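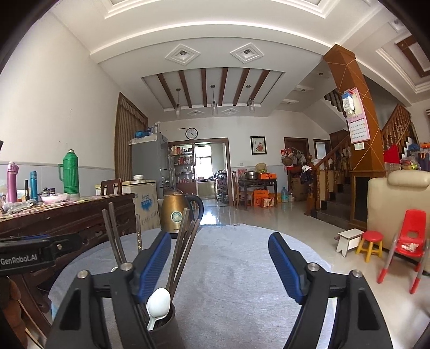 Gripper at the table, chopsticks and spoon in the holder behind it.

Last updated: March 2021

Stop trusting the green light

I've spent a good part of this winter walking around other people's dining rooms with a gripper in my hand, picking things up and putting them down so that a robot can learn to do the same. I like the work! I also think we're way too relaxed about how it breaks, and I include myself in that.

We were recording for a project called Fornora, mostly tabletop stuff - spoons, chopsticks, lids, cups. Every clip saves the video plus a number for how far apart the fingers are. Before each session you close the fingers all the way, press a button, and the software calls that zero. Somewhere in an update, our script (ours, written at Dotton, so no blaming the hardware) started loading the old zero and skipping the new one. The status light went green anyway, because all it ever checked was that a zero existed.

So the widths were off by two millimeters. Who cares, right? Well, try holding one metal chopstick. In the video the fingers are shut tight on it, and in the log they're sitting open with a nice little gap. A robot that learns from that goes to the right spot, does everything beautifully, and closes on air. Which is what the arm over at Clavton did, again and again, until one run where it got half a grip and flung a chopstick across the bench. It landed near somebody's hand. Nobody was hurt, and I still don't love telling that story.

We had over 1000 clips by then, and 513 of them had the bad zero. It had been going on for two weeks.

What bugs me is the talk afterward. Everyone wanted to discuss the model and whether it needed more examples. More examples of what? The wrong number? People in this field treat a failed grasp as a learning problem first and a plumbing problem last, and I'd flip that order every time.

I'd also like us to call this a safety issue. We have rules for the arm - where you stand, who holds the stop button - and none at all for the recordings that tell the arm how hard to squeeze. The person recording is part of that chain, even if they're in a living room miles away from any motor.

My fix is boring. Squeeze a block of known width at the start of each session, on camera, and throw out the session if the number is wrong. It takes less time than finding a place to put your coat. Sjögren, the other crew we share scripts with, thinks it's overkill and would like to sample a few sessions a month. We're supposed to settle it in April, and I'm bringing the block.

14 shares | 9 comments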